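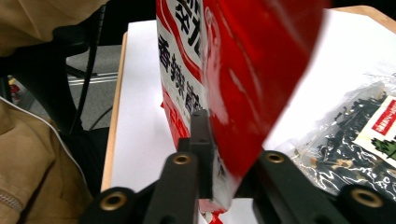

Fenderier Portion Feeder for Dry Cat and Small Dog Food

The Fenderier Portion Feeder stores dry kibble in a sealed hopper and drops a set portion into the bowl at programmed times. It is intended for adult cats and small dogs that eat an all-dry diet or a mixed diet with the wet portion served by hand. The hopper holds 900 g of kibble of average density. Light, puffed kibble takes up more room, and the hopper will hold less of it by weight.

Dispensing

Food is moved by a flexible paddle wheel at the base of the hopper. The wheel turns one chamber at a time, and each chamber counts as one unit on the display. The weight of a unit depends on the size and shape of the food, so the feeder has to be calibrated before first use and again whenever the food is changed. To calibrate, fill the hopper at least halfway, dispense five units into a dry cup, weigh the result on a kitchen scale and divide by five. Discard the first unit after filling, which is often short.

Up to seven meals can be programmed per day. Each meal has its own time and its own number of units. A meal can be skipped once without erasing it: select the meal, press SKIP, and the program returns to normal the next day. Manual feeding is available at any time by holding the FEED key. Manual units are not subtracted from the next scheduled meal.

Suitable food

Use round, oval or cross-shaped dry kibble. The feeder is not suitable for canned food, raw food, semi-moist pieces, freeze-dried cubes or dental chews. Food coated with added oil or powdered supplement will leave a film on the paddle wheel and cause short portions. If a supplement is required, add it to the bowl.

Do not mix two foods of different sizes in the hopper. The smaller pieces settle toward the wheel and the animal receives mostly one food for several days, then mostly the other.

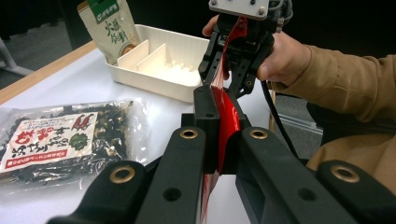
Freshness

The lid has a silicone gasket and a recess for a desiccant packet. One packet is supplied. Replace it when the indicator window changes color, or sooner in a humid kitchen. Kibble should not be left in the hopper longer than it would be kept in its opened bag. Keep the original bag until the food is finished, as the lot number and best-by date will be needed if there is a recall.

Old food should be run out before new food is added. Topping off leaves a layer of stale crumbs around the wheel.

Power

The feeder runs on the supplied wall adapter. Batteries (not supplied) serve as backup and will operate the wheel and clock during an outage. The program is stored in permanent memory, but the clock must be reset if both power sources are removed. The cord is 5 ft long and leaves the housing at the rear, below the level of the bowl, with a cover over the plug. Animals that chew cords should have the cord routed through a hard sleeve.

Cleaning

The bowl, bowl tray, hopper and paddle wheel lift out without tools. The bowl is stainless steel and may go in the dishwasher. Wash the other parts by hand in warm water with mild detergent and dry them completely before reassembly. Wipe the base with a damp cloth only. A blocked wheel is reported on the display as E5; unplug the feeder and remove the batteries before clearing it.

Multiple animals

The feeder does not identify the animal at the bowl. In homes where one animal is on a prescription or weight-loss diet, place it in a room the others cannot enter. A two-bowl splitter is available separately, but it divides each portion only approximately and should not be used where intake must be measured.

Changes from the earlier model

Units shipped since September have a stiffer paddle wheel and a twist-lock lid. The new wheel fits the earlier base. The new lid does not fit the earlier hopper.

Supplied: feeder base, 900 g hopper with lid, stainless steel bowl, wall adapter, one desiccant packet, printed guide.

Spare parts: paddle wheel, lid gasket, bowl, desiccant packets, adapter. Order by the part number molded into the underside of each piece.

Contact Fenderier Pet Supply, Darnport | Parts and service: Delyth Penry | Page revised 12/17/19 | © Fenderier | Back to top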